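Speaker notes: Do play kitchens teach anything?
Early years evening, Sotidville branch, 5 p.m. room

Slide 1. Title only. Wait for the door to close.

Start with the claim. I have 322 catalog pages in a folder at home, all selling play kitchens or the things that go in them, and nearly every one promises vocabulary, sharing, early math and healthy eating. I'd like us to be a bit harder to please tonight. I own two play kitchens. I like them. I just don't believe the back of the box.

Slide 2. The healthy eating claim.

Ask for hands: who has been told that children who handle toy vegetables eat more real ones? Let them answer. Then say I've never seen it happen at my own table. A child can serve plastic peas all morning and push the real ones off the plate at noon. Maybe it works for some families. I'd want to see how anybody measured it before I spent money on a second basket of food.

Don't get dragged into sugar here. Last time that ate the whole question period.

Slide 3. What's on the counter.

Leave this one up for a while and say nothing at first. People will start naming things out loud, and that is the useful bit.

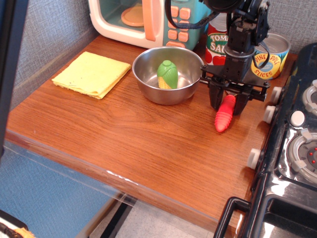 Play and Learning Team — Pultow Family Center

Corn in a steel bowl, with its green husk leaves still around it. A catalog would call this "learning where food comes from." Would it, though? The husk is a nice touch and I'll give the maker that much. But a child who has never shucked an ear of corn is looking at a yellow thing in a green thing. Somebody has to sit down and talk about it. The talk does the work, and you could have the same talk over a real ear from the store.

Now the cans. Tomato sauce and pineapple slices, with the words on the labels and drawings of the food. I'm softer on these. Print on an object a child wants to pick up seems worth having, even if all they read is the picture. Still, watch out for anyone who tells you it's a reading program.

The microwave, cream and teal with orange buttons. This is where I usually get an argument. One camp says it's a bad model and a play kitchen should have a stove. I can't get worked up about it. Children copy the kitchen they live in, and plenty of them live with a microwave. You can see the round plate through the door window, which gives them something to put dinner on.

Point at the folded yellow cloth on the left. Ask what it's for. In my experience the cloth gets more use than any of the food, and it's the cheapest thing you can put out. No catalog I own has a page on cloths.

Slide 4. The "real materials" argument.

The Grenditz catalog is firm that children should have metal and wood only. I half agree. A steel bowl makes a good noise and you can borrow one from your own cupboard. But I don't buy the idea that plastic corn spoils the whole thing. If the price of an all-wood set makes you wince, skip it.

Slide 5. What I'd put out on Monday — no, change this, it's a drop-in group. Say "next session."

Bowl, cloth, something with a label, something to cook in. Then stop. Leave the rest in the cupboard and bring it out when they ask.

If someone brings up the Colombo set (they will), say I haven't used it and can't comment.

Questions. Two at most from the front row, then go to the back. Handouts are by the coats.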